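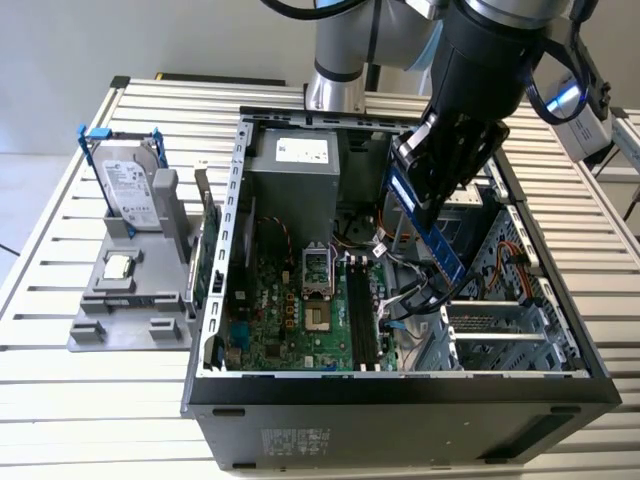
Issue 16

The Skumer Bench Kit: A Review After One Season of Use

Readers of this blog will recall that in the previous issue I undertook to report on the Skumer bench kit once it had been put to regular work. That period has now ended, and the following is my assessment. The kit was purchased at the ordinary price by the Drindside repair workshop, where I serve as equipment lead. No discount was requested or given, and the supplier has not seen this text before publication.

The kit is sold as a complete package for small refurbishing operations. It consists of an arm, a parallel gripper, a wrist camera with a ring light, mounting brackets, a parts tray and a software license for one station. The buyer provides the table and the computer that runs the software. Our package cost 3000 dollars, with a further 575 dollars for delivery and a half day of on-site setup. For a workshop of our size this was a considerable expense, and it was approved only after two rounds of discussion.

Our purpose was narrow. The workshop receives retired desktop towers from offices in and near Sutherland, and most of them need the same attention: memory, a drive, sometimes a processor or an expansion card. The work is repetitive and hard on the hands. We wished to know whether a single arm could take over part of it without constant supervision.

Setup

Installation was completed by Gavin Munro, who came on behalf of the supplier in February. Mr. Munro was punctual and patient, and he remained past the agreed time to answer questions. The mechanical portion was finished before noon. Calibration of the camera took most of the afternoon, and I would advise any buyer to reserve a full day for it, whatever the brochure may suggest.

The tray deserves particular mention. Each part has its own holder, so the gripper always begins from a known position. In our current layout the hard disk stands upright in its blue caddy, the processor sits in a gray holder toward the front, and the expansion card is held on edge in a slot on the side nearest the case. The tower is laid on its side with the board facing up. Once the operator has learned this arrangement, loading the tray is quick. The holders are firm enough for daily use, although one of ours arrived with a rough edge and had to be filed.

Performance with Memory

Memory modules were our first test and remain the task for which the kit is best suited. The arm lifts the module, carries it over the open case and holds it upright while the camera finds the slot. The angular fingers of the gripper are narrow enough to work beside neighboring parts, and the grip did not mark any module we inspected.

My colleague Lahcen Ashour kept the log for a trial of 89 installations. The arm seated the module without assistance in 73 of these. In the remaining 16 it stopped and asked for an operator, most often where a cable had drifted across the slots. No board was damaged. Mr. Ashour notes that the arm stops early when in doubt, and he regards this as the correct setting for a workshop that handles equipment of many ages. I agree with him, though it does mean that someone must remain within hearing distance.

Cables are the chief difficulty. Older towers are rarely tidy inside, and the software does not yet move a loose cable out of its own way. We now spend a short time dressing the cables before each case goes on the table. The manual should say plainly that this step is required.

Other Tasks

Drive installation is acceptable. The caddy gives the gripper something consistent to hold, and the approach into the bay is smooth, if slow. Expansion cards gave mixed results. Short cards went in well, while longer ones needed a second attempt often enough that we have returned that task to human hands for the present.

Processor placement is offered in the software but marked as a trial feature. We have used it only on scrap boards with the retention bracket already raised, and I am not prepared to recommend it for equipment that will be returned to an owner.

Support and Comparison

Support has been satisfactory. Written questions were answered within one working day, and a replacement bracket was sent without charge. The telephone line is open from 9:00 a.m. to 4:00 p.m., which does not suit workshops that operate in the evening.

We also considered the Fanilier package before purchase. It has a longer reach and a better printed manual, but the camera is mounted on a separate stand and takes up table space that we could not spare. Workshops with larger tables may come to a different decision – the two products are otherwise close.

Recommendation

I recommend the Skumer kit to workshops that process a steady number of similar towers and have one member of staff willing to learn the software properly. I do not recommend it for occasional use. Operators should keep the cables clear, check the tray at the start of each shift and leave the stop threshold at its original value.

The workshop will keep the kit in service. Mr. Ashour's log is available on request, and questions may be left in the comments, where he or I will reply.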